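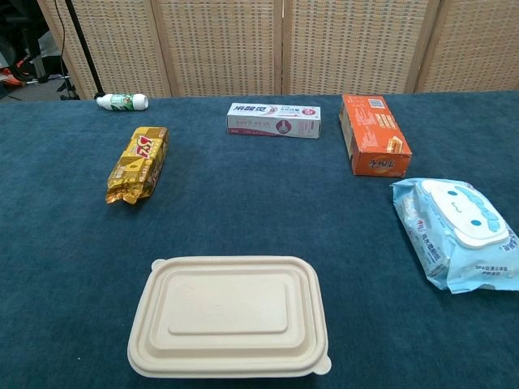 28 Jun 2023

Quick one, have to be up early. Slept badly again, window open because of the heat and then the garbage truck at whatever hour that was. Gave up at 5:30 and made coffee and did the crossword wrong.

Knee still bad. Walked the long way to the bus anyway, mostly to avoid the hill. Physical therapist says hills are fine, but she doesn't live on this one. Did the stretches standing at the stop, looked like an idiot, a kid in a stroller stared at me the whole time.

Work. Rezaei order came in short again. 7 cartons instead of 10. Called, was on hold through most of a sandwich, then got a man who kept calling me Sharon. Did not correct him. He says the rest ships Friday. We'll see. Have written it on the wall calendar in red so there is no argument later.

Choir after. Only one more rehearsal before the concert and the altos are still lost in the second half of the Rullska piece, me included. I come in early at the same spot every time. I know I'm going to do it, I tell myself don't, and then I do it. Obed Amissah stood behind me tonight and hummed my note very quietly right before the entry, which was kind, and I came in early on top of his humming. He laughed so hard he had to sit down. Director not amused. We did that page eleven times or it felt like it.

The new folders are awful by the way. They stick. Turning pages sounds like someone frying something.

Got a ride home with Obed, he has the back seat full of tomato plants for his sister, so I had one on my lap. Soil all down the blue skirt. He wants to drive up to Skunia in the fall when the leaves go and asked if I'd split the gas, there'd be four of us. Said yes before thinking. Now thinking. It's two nights, and I don't know the other two people at all except that one sings tenor and is loud. Also who takes the cat. Could ask next door but I still haven't given back their ladder.

MUST give back the ladder.

Mom called while I was heating up supper. The roof people came and it's the flashing, not the shingles, so cheaper than she feared. She has been worrying about it since March. She told me the whole thing twice, once for the news and once for the pleasure of it. Then she wanted to know was I eating. Was literally eating. She doesn't think leftover rice counts.

She also says Dad's old radio has started working again by itself. Just came on in the kitchen, ball game. She's left it plugged in and won't let anyone touch the dial, so she now listens to baseball, which she has never liked, and has opinions on the bullpen.

Read 20 pages of the Tatine book for book group and still can't tell the brothers apart. One has a limp? Or one had a horse that had a limp. Meeting is next week and I picked the thing, so I can't be the one who didn't finsh it. Might skip ahead to the wedding and work back.

Money. Phone bill paid. Electric not paid, forgot, do it tomorrow at lunch. Dentist wants a deposit before they'll even book the crown, seems cheeky. Moved a little out of savings, told myself it's only till the 15th.

It's still 80 in the bedroom. Fan is on the high setting and clicking. If I put a folded sock under the left side it stops, until it walks off the sock. Cat is flat out on the bathroom tile and I'm jelous.

Tomorrow: electric bill. Ladder. Skirt in to soak. Practise the entry, count it OUT LOUD. Text Obed re who the tenor is. Stamps. Something for lunch that isn't rice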